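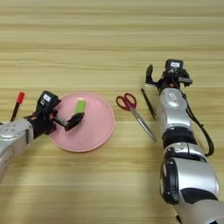
자료실 > 생활공간디자인 > 학기 과제 > 결과 보고서

9월 | 작성: Holura 조

밝은색 나무 식탁에 어울리는 접시 색 고르기
202호 공용 주방 식기 교체 과제 결과 보고서

1. 과제를 시작한 이유

202호 공용 주방은 학과 학생들이 점심을 먹거나 과제 중간에 간식을 먹는 곳이다. 지난 학기에 식탁이 밝은 나무 상판으로 바뀌었는데 접시는 예전 것을 그대로 쓰고 있었다. 예전 접시는 흰색과 아이보리색이 섞여 있고 크기도 제각각이었다. 선반에 포개 두면 기울어졌고, 식탁에 올려놓으면 상판 색과 비슷해서 접시를 치우지 않고 가는 일이 잦았다. 우리 조는 이 문제를 접시 색과 모양의 문제로 보고, 새 식탁에 맞는 접시 한 종류를 정하는 것을 과제로 잡았다.

처음에는 식탁보를 까는 방법도 생각했다. 그런데 식탁보는 빨래를 누가 하느냐는 문제가 있었고, 상판의 결이 보이는 것이 좋다는 의견이 조 안에서 많아서 접었다.

2. 조건 정리

상판은 꿀색에 가까운 옅은 색이고, 크림색과 조금 진한 황갈색 결이 가로로 길게 이어진다. 결의 폭이 넓은 편이라 무늬가 있는 접시를 올리면 무늬끼리 겹쳐 어수선해 보인다. 그래서 후보는 모두 무늬 없는 단색으로 한정했다.

모양은 원형으로 정했다. 사각 접시는 선반에서 자리를 덜 차지하지만 모서리의 이가 빨리 나갔다는 기록이 주방 공책에 여러 번 있었다. 바닥이 평평하고 가장자리가 살짝 올라온 형태를 우선으로 했다. 빵이나 과일만 담는 경우가 많아서 깊이는 필요 없지만, 가장자리에 턱이 없으면 옮길 때 포도 같은 것이 굴러떨어진다.

가격은 한 장에 3000원을 넘지 않는 것으로 했다. 학과에서 받은 재료비 안에서 해결하려면 이 선을 지켜야 했다.

3. 후보

Hirketti 매장에서 분홍색과 회색 접시를, Desel 온라인 매장에서 연두색과 남색 접시를 골랐다. 분홍색은 진한 분홍이 아니라 연어 살색에 가까운 옅은 색이다. 크기는 되도록 비슷하게 맞추었는데 남색만 조금 작았다. 이 차이가 결과에 영향을 주었을 수 있어서 뒤에 다시 적었다.

Thongsuk 식당에서 쓰는 나무 접시도 후보로 올렸다가 뺐다. 공용 주방에서는 접시를 물에 담가 두는 사람이 많아 나무 접시를 관리하기 어렵다고 보았다.

4. 방법

(1) 눈에 띄는 정도
접시를 식탁에 올려놓고 주방 문 앞에서 보았을 때 바로 보이는지 적었다. 오전과 저녁에 한 번씩 했다. 저녁에는 천장등만 켰다.

(2) 담은 것과의 구분
접시 위에 작은 물건을 올려 색이 섞여 보이는지 비교했다. 음식은 시간이 지나면 색이 변해서 초록색 작은 블록, 노란 스펀지 조각, 갈색 병뚜껑을 대신 썼다. 초록은 채소, 노랑은 과일이나 달걀, 갈색은 빵과 고기를 생각하고 정한 것이다. 블록은 눕혀 놓았을 때와 세워 놓았을 때 보이는 면적이 달라서 나중에는 세우는 것으로 통일했다.

(3) 얼룩
토마토소스와 카레를 숟가락으로 조금씩 묻히고 20분 뒤에 찬물과 수세미로 닦았다. 세제는 주방에 있는 것을 같은 양으로 썼다.

(4) 설문
주방을 쓰는 학생에게 종이 설문을 돌려 103장을 받았다. 문항은 가장 마음에 드는 색 하나를 고르고 이유를 짧게 쓰는 것이다. 이유 칸은 비워 둔 사람이 많았다.

5. 결과

눈에 띄는 정도는 남색이 가장 좋았고 분홍색이 그다음이었다. 회색은 오전에는 괜찮았지만 저녁에는 그림자처럼 보인다는 의견이 있었다. 연두색은 생각보다 약했다. 천장등 아래에서 노란 기가 올라와 상판의 밝은 결과 가까워졌다.

담은 것과의 구분에서는 분홍색이 고르게 나왔다. 초록색 블록은 분홍 접시 위에서 가장 또렷했고, 연두 접시 위에서는 윗면이 접시에 묻혀 옆면만 보였다. 노란 스펀지는 남색 접시에서 제일 잘 보였다. 갈색 병뚜껑은 남색에서 어둡게 뭉쳐 보였고 회색과 분홍에서는 무난했다.

얼룩은 회색과 남색에 거의 남지 않았다. 분홍색은 카레 자국이 가장자리 안쪽에 옅게 남아서 한 번 더 닦았고 그 뒤로는 보이지 않았다. 연두색은 카레는 괜찮았는데 토마토소스 자국이 조금 남았다.

설문에서는 분홍색을 고른 사람이 가장 많았다. 이유로는 식탁과 어울린다, 밝아 보인다는 말이 있었다. 남색을 고른 사람은 때가 덜 탈 것 같다고 썼다. 분홍색이 싫다는 의견도 있었는데 이유는 취향이라고만 되어 있었다.

6. 선택

Hirketti 분홍색 접시로 정했다. 눈에 띄는 정도만 보면 남색이 낫지만 남색은 갈색 음식이 잘 보이지 않고, 크기가 작아서 도시락 반찬을 덜어 먹기에 좁았다. 남색을 같은 크기로 구해서 다시 비교해 보고 싶었으나 매장에 큰 것이 없었다.

가장자리가 가운데보다 조금 밝게 보이는 점도 선택에 영향을 주었다. 상판 위에 놓았을 때 테두리가 고리처럼 구분되어 접시 놓인 자리가 분명하다. 가운데가 평평해서 작은 물건을 세워도 잘 넘어지지 않았다.

7. 정리 방식

접시만 바꾸면 다시 섞일 것 같아 선반도 같이 정리했다. 예전 접시는 이가 나간 것을 버리고 나머지를 상자에 담아 아래 칸에 넣었다. 새 접시는 가운데 칸에 한 줄로 쌓고, 칸 앞쪽에 접시 색과 같은 분홍색 종이를 붙였다. 수세미는 개수대 오른쪽 통에 두고 식탁 닦는 행주는 따로 걸었다. 같은 천으로 접시와 상판을 닦으면 상판에 기름이 남는다는 말이 설문 뒷면에 적혀 있어서 나눈 것이다.

상판을 닦을 때는 결 방향으로 닦기로 했다. 결을 가로질러 닦으면 닦은 자국이 옅게 보였다. 안내문에 적어 두었는데 실제로 지키는지는 확인하지 못했다.

8. 부족한 점

조명 조건을 두 가지만 보았다. 흐린 날 오후에는 창 쪽과 안쪽의 색이 꽤 다른데 그 시간에는 다른 수업이 주방을 쓰고 있어서 들어가지 못했다.

얼룩 시험은 한 번씩만 했다. 접시는 오래 쓰면서 잔 흠집이 생기고 그 사이로 색이 배기 때문에 한 번 닦아 본 결과로 판단하기는 어렵다. 한 학기 뒤에 같은 접시로 다시 해 보는 것이 좋겠다.

초록색 블록과 스펀지 조각은 표면이 음식과 다르다. 특히 기름기 있는 음식은 빛이 반사되어 색이 더 밝게 보인다. 다음에 할 조는 모형 음식을 빌릴 수 있는지 먼저 알아보기 바란다.

접시를 두고 가는 일이 줄었는지는 아직 기록이 없다. 주방 공책 맨 뒤에 표를 만들어 두었고, 저녁에 마지막으로 나가는 사람이 식탁에 남은 접시를 적게 되어 있다.

9. 사용한 재료

접시 후보 네 가지, 초록색 블록, 노란 스펀지, 갈색 병뚜껑, 토마토소스, 카레, 주방 세제, 수세미, 행주, 분홍색 종이, 투명 테이프, 설문지. 남은 설문지와 색종이는 202호 서랍 두 번째 칸에 있다.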